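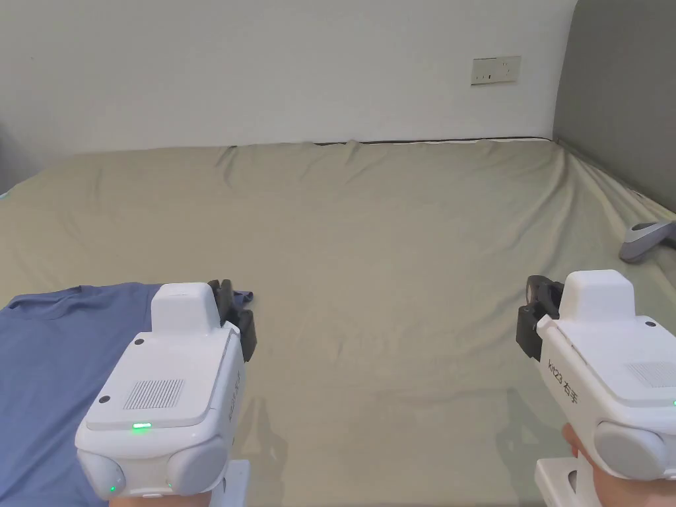 Marion Pollock doesn't buy it. Her note came in overnight and the gist was that we keep calling it teaching when what we have is a pile of recordings of people folding laundry, and a pile is all it is until an arm does something with it. I would like to argue with her and can't find much to argue with yet.

Jul 16, 2021

Shirt folding, hand-held grippers, bed station. Right hand is kit23. Blue shirt on the green fitted sheet.

Sonton wants 100 demos per garment before they will run a training job. I asked where 100 comes from and got a slide. The slide had a curve on it with no units on the left side. Fine, we'll do 100.

Got through 26 this morning. Threw out 9. Reasons as I wrote them down:

- missed pinch at the hem, picked up sheet along with shirt (most of them)
- let go too early with the left
- one where I stopped to scratch my nose, grippers and all
- one I can't read my own writing

Okafor says to keep the missed pinches, on the theory that the policy should see a person miss and recover. I say it will learn to miss. We went back and forth on this over coffee and neither of us has a number. Put the 9 in a separate folder and labeled it "maybe" so we can train with and without. Needs somebody to set that up in August when the queue clears.

What bothers me more is that I'm getting better at it. Demo 1 and demo 26 are hardly the same job. Early on I pinched the sleeve, thought about it, pinched it again. By the end I was dragging the hem over in one go and squaring it up with the side of the jaws, a trick I doubt the arm can do at all, since its wrist won't go that flat. So the later runs look nicer on playback and may be worth less. I didn't see this mentioned in the Furkach write-up, where every demo is treated like every other demo.

Also: I can feel the cloth through the handles, a little. Enough to know when I've got two layers. The recording has no idea I know that. Anyone watching the playback will see me pause and re-grip for no reason.

Tried the remote setup after lunch for comparison. 4 folds, all ugly, each one slow enough that I lost patience. But every motion in them is one the arm really made. Flesia's people swear by remote for this reason and I used to think they were being stubborn. Less sure today. If the price is a quarter of the data in twice the time, somebody should at least check whether the quarter works better.

To Marion's point, the test I want is small. Train on what we have, put the shirt down a hand's width from where it always goes, and see what the arm does. My bet is it reaches for the old spot. I'd be glad to lose that one.

Left to do:
- move the shirt between takes, and turn it; I got lazy after the first few
- try a second sheet, a darker one if there is one
- ask Sonton for the units on that curve
- redo the one I can't read

Stopped at four thirty, thumbs sore.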